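Friday, late, tea gone cold next to me.

Got down to the workshop just after 6 and didn't leave till they were locking up, so this will be a scrappy one. The two arms are finally both bolted to the Jetcombe rail and talking to the same computer, which I've wanted since October! The Fovska board dropped the right arm twice before I swapped the cable (the old one had a nick near the plug, should have binned it weeks ago). After that we had a proper go at the shelf job with the cans and the little cups.

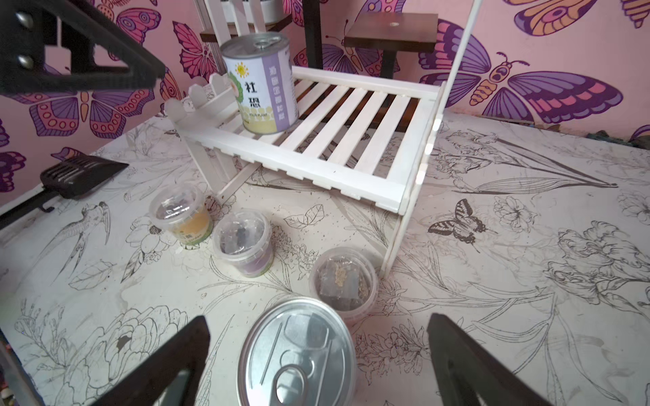
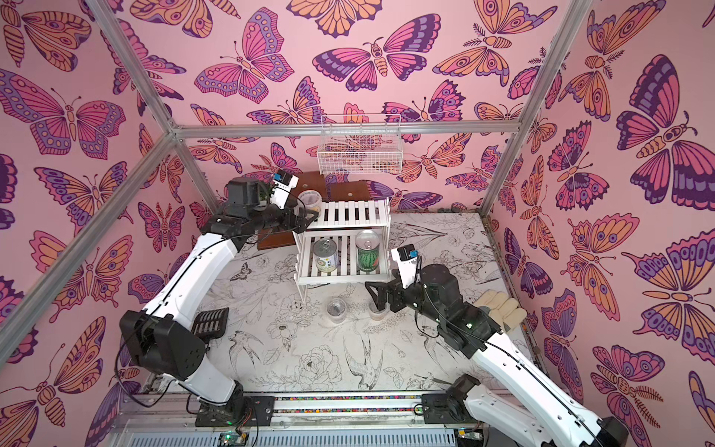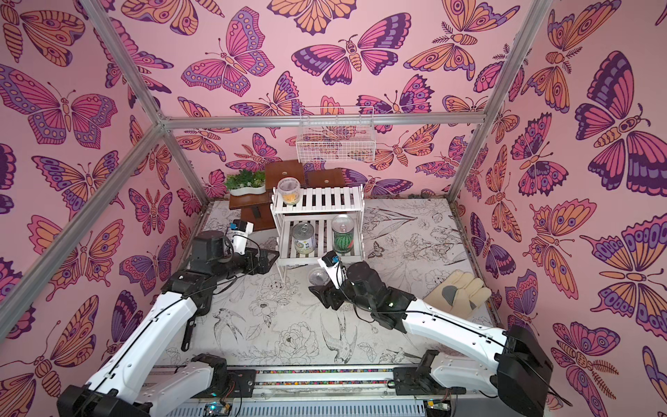
Cans on the bottom, cups on top, that's the plan for the shelf.

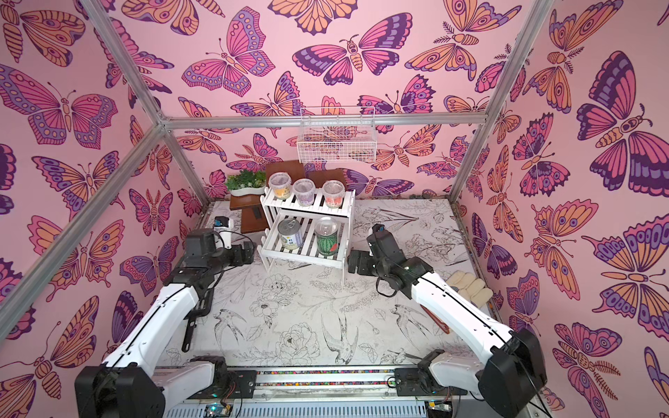

Busetti reckoned I'm running the wrists far too fast and ought to halve everything until the grip settings are sorted, and that it was the same with the old Tedesco arm, which only behaved once it was slowed to a crawl. I grumbled a bit but wrote it down. The speed's at 100 in the settings file and I've never touched it, so fair enough I suppose.

Other bits. I've used 23 cable ties and still have a loop on the left arm I don't like the look of. Spent so far is roughly £584, not counting the rail, and I'm not going to count the rail. The slats are a pain for anything small, the cups want putting down dead level or they rock, so maybe a softer pad on the fingers? I've got some foam in the shed. Need to back up the settings before I change anything, I always forget and then I'm cross with myself all weekend. Bed.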